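Pre-visit walkthrough checklist, Gurkeven open day, hand-held gripper demo
Filled in by me, Tuesday, with Botond Szilágyi from Antwi reading the items out loud and me crawling around on the floor

1. Way in and out clear: OK
The back hallway had two big crates in it when we got there. Botond moved one, I moved the other, and my knee has opinions about it. Please leave that hallway alone until the doors open!

2. Visitor limit posted: OK, after a fix
The sign still said 93, left over from the lecture in the big hall. The bedroom demo takes 18 people at a time, so I taped a new number over it. Gráinne Ó Néill has promised a proper printed one.

3. Extension cords taped down: NOT OK
One cord by the charging table lifts up at the corner. I stepped on it twice (same spot, you'd think I'd learn). Needs fresh tape before Zomine bring their stuff in.

4. Grippers, left and right: OK
Fingers open and close without sticking, screws snug, stickers readable. I squeezed both handles for a good long while and neither one squeaked. Wipe the handles down between visitors, the wipes are in locker 421.

5. Pinch points explained to visitors: OK with comment
The talk covers it, but it comes after the part where people start reaching for things. Move it up front. Kids will stick a finger in there, I would have!

6. Batteries: OK
All charged, none swollen. The spare charger has asset tag 1366 and it's signed out to Gruvar until the end of March, so we're down to one. Don't lose it.

7. Clothes for the folding demo: OK
No pins, no loose buttons, nothing scratchy. I really like the knits for this, the patterns make it easy for people at the back to follow which piece is being picked up. Botond would like more socks. I said fine, but he's matching them up afterward.

8. Bed and mat: OK
I pushed on the mat from every side and it stays put. Keep the folded pile up by the window end so the front half is free for working.

9. Floor by the bed: OK with comment
Bags and coats go on the hooks, please, and that includes ours. I tripped on my own backpack while writing this item.

10. First aid kit: NOT OK
It's there, it's just out of the small bandages. I've put in a request and I'll check again before the first group.
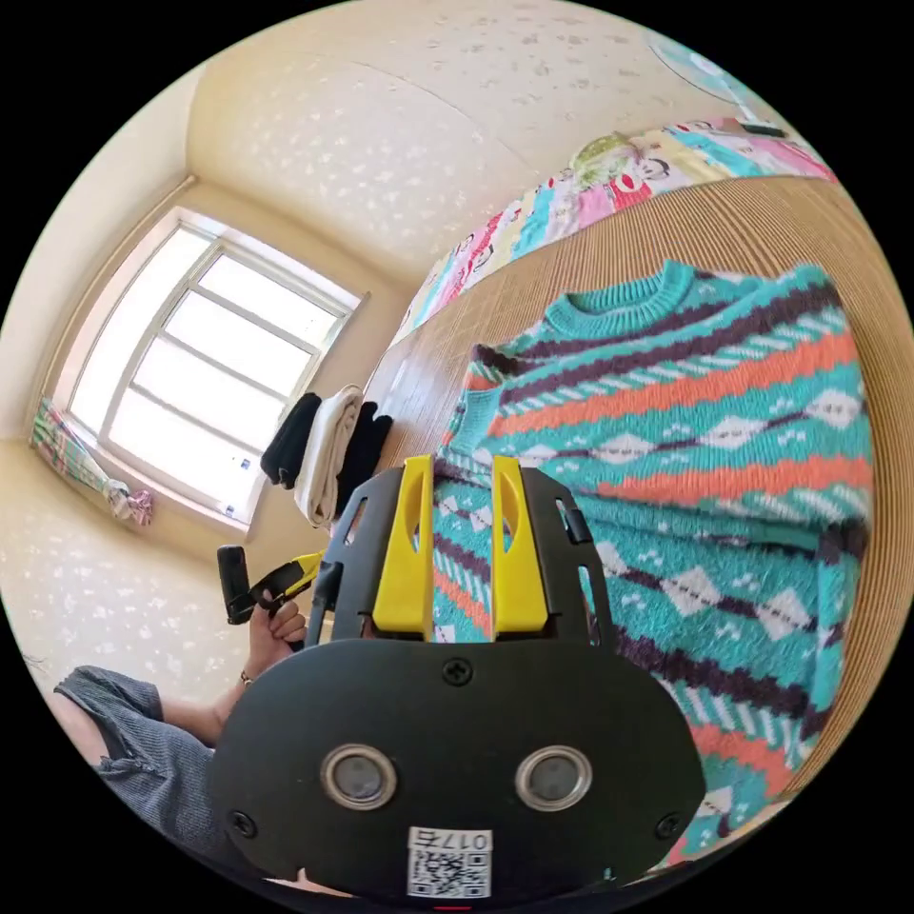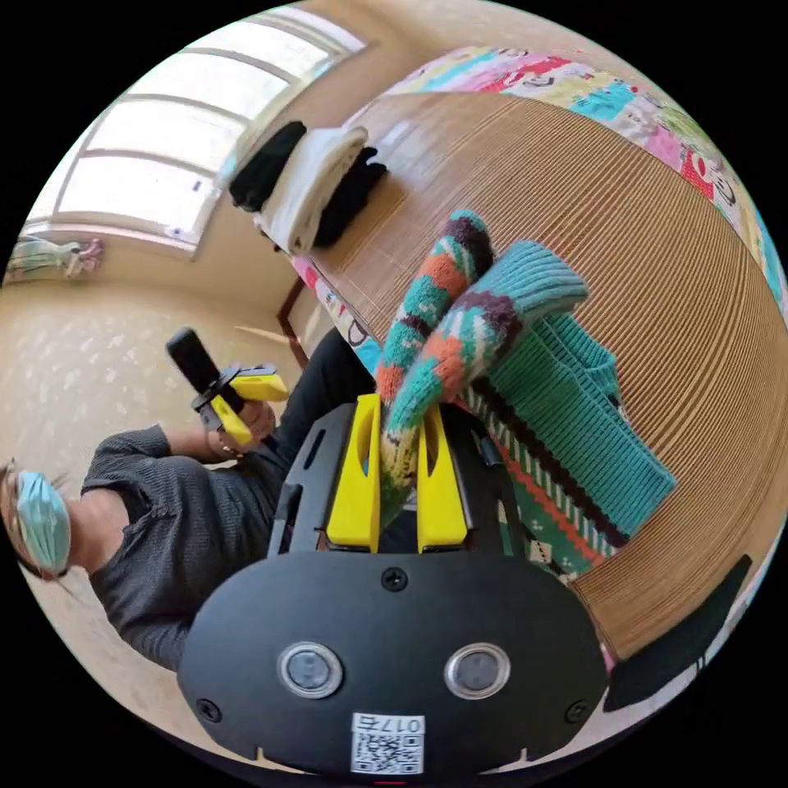
Items 7 and 8: knits and folded clothes on the mat, both grippers in use.

Two to close out, 3 and 10. Botond has the tape, I have the bandages, and Gráinne wants this sheet back signed before lunch.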